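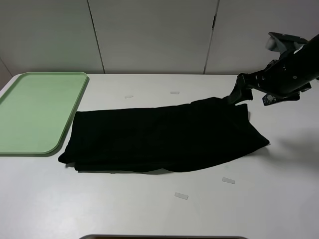
Figure 3. Folded black cloth on a white tabletop, with a pale green tray to the left.

4.2 What people say when they say "put away"

So I went into this part of the study thinking laundry would be the boring bit. I had a whole plan built on kitchens (I love kitchens, I could read people's cupboard diaries all day) and the clothes questions were tacked on at the end of the booklet mostly to fill up the last page. Then the booklets came back and the clothes pages were the ones with writing up the margins and around the corners and, in one case, onto the back of the envelope.

We ended up with 1828 diary entries that mention clothing or household linen in some way, out of the full set described in Section 3. Of those, 369 use the words "put away" or something very close to it, like "got put up," which I grew up hearing and Keegan Prendergast had never heard in his life. Keegan and I coded all 369 separately and then sat down and argued. Most of the arguing was over one question: is a thing put away when it's folded, or when it's behind a door?

I was firmly on the door side. Our diarists mostly weren't! Plenty of them wrote "put away" for a stack that, two entries later, was still sitting on the dining table. One woman in the Tzavaras group wrote "all the dark things put away" in the morning and "moved the dark things so we could eat" that same evening, and she didn't seem to feel any clash between the two. I read that page to Odette Rolland over the phone and she said her mother talked exactly that way, and that folding was the work and the walk to the closet was just walking.

That pushed us to split the code. We now use "finished" for cloth that has been folded or rolled and that the diarist treats as done, wherever it happens to be, and "stored" for cloth that has gone into a drawer, closet, trunk or box. Table 5 gives the breakdown by household type. I'd ask readers to go easy on the row for people living alone, where the entries are short and we had to guess more than I liked.

There is a nice bit of older work to set this against. Antigoni Makris did her home interviews in 2000, in the same two neighborhoods we used, and she very kindly let me read her notes (five shoeboxes, in no order I could find). Her people talked about tables far less than ours do. They talked about beds. Clothes were folded on the bed, sorted on the bed, and had to be off the bed by night, so there was a built-in deadline. In our diaries the folding has moved out to the table, or the couch, or the top of the dryer, and the deadline has gone soft. Supper is a deadline of sorts, but you can push a stack of pants to one end and eat at the other, and lots of people told us they do.

I don't want to make too much of this. Stelios Drakos, who read a draft in September, pointed out that Antigoni asked about bedrooms first and we asked about eating areas first, and people tend to stay in the room you start them in. Fair point, and I wish I'd thought of it before we printed the booklets. When we look only at entries where the diarist brought up laundry on a different page from the one that asks about it, the table still comes up more often than the bed, but the gap gets a lot smaller.

The other thing that surprised me was color. We never asked about it. Even so, diarists kept sorting their stacks on the page by light and dark, long after the washing was over and there was no reason left to do it. Savvas Raptis thinks the wash pile simply sticks together as a group all the way to the drawer, and I think he's probably right, although a few people clearly fold the dark things last and mean to. One man put it down to lint. Another wrote that black shirts "all look like the same shirt until you open them up," so he leaves them for when he has patience.

We come back to the lint people in Section 4.4, along with the small group who iron everything, sheets included, and who wrote by far the longest entries of anyone.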